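What the Inside of a T-Shirt Can Tell You
Learning Pages, Tinireck Museum of Everyday Things

Most people look only at the outside of a T-shirt. The inside is worth studying too. It shows how the shirt was put together, and it often shows who made it.

What is the cloth made of?

Many T-shirts are made of cotton. Cotton comes from a plant with fluffy white fibers around its seeds. The fibers are cleaned, combed and twisted into long threads called yarn. Machines then knit the yarn into cloth. Knitted cloth is built from tiny loops. When you pull it, the loops change shape and the cloth stretches. When you drop it in a heap, it creases easily, and the creases stay until someone smooths them out.

What is the collar for?

The collar of a T-shirt has to stretch over your head and then fit neatly around your neck again. For this reason it is usually a separate band, knitted in a pattern called ribbing. Ribbing has thin raised lines that run side by side. The lines spread apart when the band is pulled and close up when it is let go.

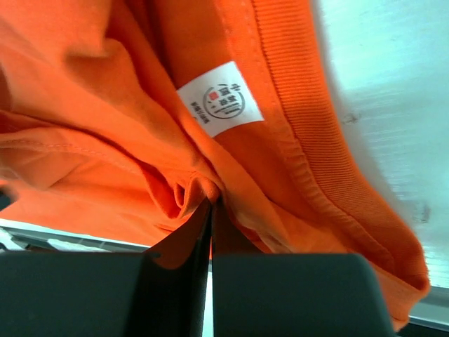 The band is joined to the body of the shirt with a seam. A seam is a line of stitches that holds two pieces of cloth together. There are seams at the shoulders and sleeves as well, and you can find them by running a finger slowly along the inside.

Why is there a label?

A label sewn near the neckline may carry the maker's name or a small picture called a logo. It may be printed in any of the world's languages. Some labels also give the size or tell you how to wash the shirt. The label has a second use. On many shirts it marks the back, so you can tell which way to put the shirt on.

Try it yourself

Ask an adult for a clean T-shirt and turn it inside out. Find the collar band and stretch it gently. Look for 2 or 3 seams and follow each one to its end. Then find the label, if there is one, and copy its shape and lettering onto paper.

Visitors to the Imgate Gallery may see more clothing turned inside out in Case 349. School groups may borrow a magnifying glass at the front desk.

Words to know

Fiber: a very thin strand, such as a hair or a piece of cotton.
Yarn: fibers twisted together into a long thread.
Ribbing: stretchy knitting with raised lines.
Seam: a line of stitches joining two pieces of cloth.

Text by Ewan Partington, Education Department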